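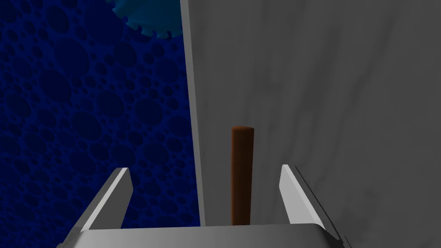

May, Drenance glaze tests, second batch

Unloaded the small kiln at 9.40, lid temperature 44. Cirilo Tovar had left it to cool overnight with the bung in. All tiles came away clean from the shelf apart from tile 7, which had run and taken a flake of batt wash with it.

Base recipe as last time, sieved twice. Water up to 97 ml per 100 g dry. Thinner than I like for dipping, and the drips on the lower edges are long. Next mix: hold back some water and check after an hour's standing.

Iron series: the weakest is a flat straw colour, no use. The middle ones break nicely over the ridges. The strongest has gone dull with a skin on it, same as the Zamudio clay did in the first batch.

Pinholes on the Grestuvis body only. Bisque may be too low. Cirilo thinks it is dust. Will wipe half the next lot with a damp sponge and leave the other half alone.

To do
Regrind the shelf before the next firing
Label the two unmarked buckets under the sink
Order more cones, we are down to the last box
Ask Zarkavano if the new feldspar is from the same pit

Tile 7 kept in the drawer. Rest are on the window sill, wax pencil numbers on the back.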